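3.2 The glasses table

I'll admit we nearly left eyewear out of the study. When my co-author and I drew up the list of small daily put-away jobs at Sugden, glasses looked too easy to bother with. You fold them, you drop them in, you shut the lid – done. Then we sat down with the diaries from the Jaltimari households, and 13 of the 70 people who kept one had written something grumpy about their glasses case. So in they went!

We kept the setting as dull as we could. Pale gray walls, a plain white table, and no patterns anywhere, because thin dark rims get lost so easily on a busy tablecloth (I lose mine on a striped one most mornings). The case is the hard kind, deep green outside with a dark lining, and we start with it open so that the lid question can wait for Section 3.4.
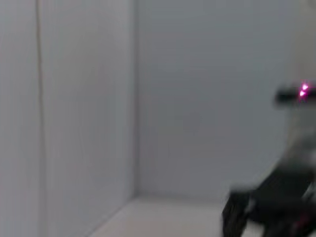
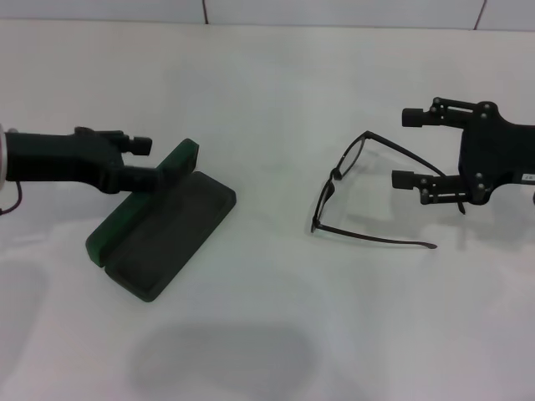 Figure 4. Plain gray walls (first picture); the open green case and the glasses on the white table (second picture).

By the Tuvero Household Objects Group, Natonance

What I like about the second picture in Figure 4 is how much is left to do. The tray is empty, and the glasses are resting with the rims roughly upright, lenses facing the case, and one arm stretched out across the table. If you wear glasses you know this pose, it's how they end up when you put them down while thinking about something else. From there you have to get the arms folded, turn the whole thing to match the slant of the case, and lower it without dragging a lens over the rim.

We scored folding and placing separately. That came out of the diaries too, where people kept mixing up two complaints: arms that wouldn't stay folded, and cases that seemed a hair too short. One diary keeper blamed her case for 34 days and then bought a bigger one, which she also disliked.

The angle of the case mattered more to us than its size, and I didn't see that coming. We had planned to keep it square to the table edge throughout, but people at home just don't set a case down that way, so we let it sit on the diagonal and scored the turn as its own step.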